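Chapter 6
Repeats: How a Pattern Fills a Surface

I learned to see repeats in my aunt's spare bedroom in Makville, the February I had the flu. The wallpaper had pheasants on it, and by the second day I'd figured out that every pheasant had a twin a little way down the wall, with the same bent tail feather and the same berry in its beak. I couldn't stop seeing it after that! I'd follow one bird down to the baseboard, then start over with its neighbor (I had a fever, remember). Years later, when I was studying surface design with Denise Cropper, she told me most of her students came in with a story like mine.

So this chapter is about the repeat, the chunk of drawing that gets printed again and again until the cloth or paper runs out. In Chapter 5 we made single motifs, and you should have a folder of them by now. Pull out three or four that you like. They don't have to match, and they don't have to be good. Mine from that exercise were mostly lemons, and I still use one of them.

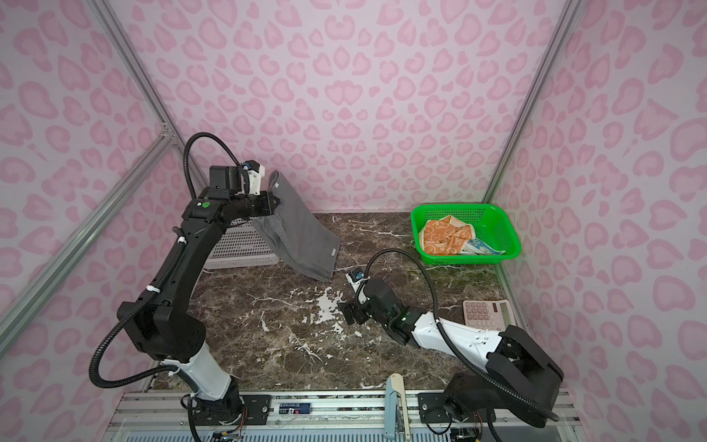

A repeat has two parts to worry about, the motif and the way the motifs are laid out, and beginners nearly always spend their time on the first one. I did too. My first printed cloth had a lovely fern on it, set out in a plain grid, and from across the room it looked like graph paper. Animal prints are a wonderful cure for this, and a leopard-style print like the pink one on those walls is worth a long look before you draw your own. Plenty of the rosettes are shaped like hearts, others are just rounded blobs, and the colors are only a darker pink on a pale lavender-pink, yet you still read it as leopard. The spotty layout does a lot of that work. Try it with your lemons and you'll see what I mean.

The simplest layout is the block repeat, where each tile sits squarely beside and below the next. The half-drop comes after that: slide every other column down by half the height of the tile and the rows stop shouting at you. A brick repeat is the same idea turned sideways. Then there's the tossed layout, with motifs pointing every which way, and that's where we'll spend most of our time, partly for the reason that I love it and partly for the reason that it goes wrong in such interesting ways.

The usual trouble is a gap. You leave one patch of background a bit too open, the tile prints 21 times down a length of cloth, and now you have a stripe you never drew. Booker Lindqvist, who taught me screen printing, called these rivers, and he'd find them by squinting at the cloth from the far end of the studio. We'll do a lot of squinting in Exercise 6.1. Bring tracing paper, a soft pencil, and some tape that peels off cleanly.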